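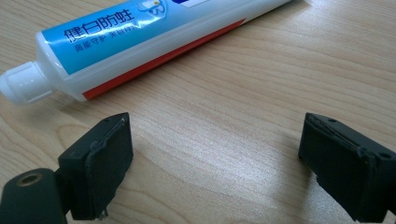
Walks > Long routes > Moldale Way > Your questions

Moldale Way: frequently asked questions

How long is it?
102 miles from the market cross in Staston to the harbour wall at Lumanlan, with 3252 metres of climbing along the way. That sounds a lot, but it comes in small helpings, and the only really steep morning is the one out of Moldale itself. You get the best view on the whole route at the top of it!

How many days should I allow?
Eight is lovely. Seven is fine if you're used to walking day after day. People do manage it in five, and good luck to them, but they walk straight past the tea room at Upper Moldale and the little chapel with the painted ceiling, and we'd hate for you to miss either.

Which direction is best?
We always say Staston to Lumanlan. You have the wind behind you most days, the hills come early while your legs are fresh, and you finish at the sea (boots off, straight in). The signs work just as well the other way, though, and the evening light on the ridge is wonderful if you're heading inland.

Is it well signed?
Yes, look for the white curlew on a green disc. The one place people go wrong is after the second footbridge below Moldale, where the wide track goes left and our path goes right through a gap in the wall. Take a paper map as well. Phone signal comes and goes from the reservoir onwards.

When should I go?
May and June for flowers and lambs. October is our own favourite, with the bracken gone copper and rooms much easier to find. In winter the river path beyond Staston floods, and you'll need the upper road, which adds a mile and a half.

Can I camp?
There are four small campsites near the route and a bunkhouse at the old mill. Please don't camp on the moor between April and July, as curlews nest on the ground there and are very easily put off.

What should I bring?
Less than you think! Boots you've already worn in, a proper waterproof, two pairs of socks and a third for the evening, plasters, a head torch, a hat. For washing, a small toothpaste and a bar of soap will see you through. The village shop in Moldale sells both if you run out, plus very good cheese scones.

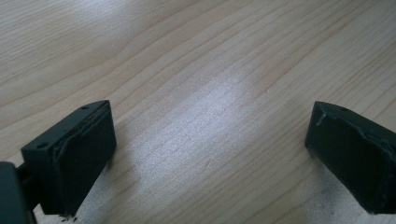
By the Moldale Way Walkers | Page last updated 30/03/2024

Can someone carry my bag?
Yes. Fladico moves bags between overnight stops, and you book with them directly. Leave yours by the front door of wherever you're staying before nine, with a label on it showing your name and the next place. They don't go to the two campsites up the rough lane, so check first if you're staying there.

Are dogs allowed?
Very much so. There are stiles, but nearly all have a dog gate now, and the two that don't are low enough for a lift over. Leads on across the moor and near sheep, please. Most of the pubs will bring out a bowl of water before they've taken your order.

Can I do just a bit of it?
Of course. The bus between Staston and Moldale meets the path in five places, so you can walk a stage and ride back. Our pick for a single day is Moldale to the reservoir and round by the larch wood. Flat enough for a chatty walk, and there are usually dippers on the stream.

How high does it get?
The top of the ridge is 500 metres. Bring gloves, even in June.

Is there a badge?
There is, and it's a beauty! Pick up a card at either end, stamp it at the six boxes, and show it at the harbour café in Lumanlan or the bookshop in Staston. We order 100 badges at a time, so if they've run out, leave your address and one will come by post.

I've found a broken sign or a fallen tree. Who do I tell?
Us, please. Use the contact form and give the stage number and the nearest gate or bridge. A grid reference is even better. We're out with saws and paint on the first weekend of most months, and you'd be welcome to join in. Lunch is provided, usually soup.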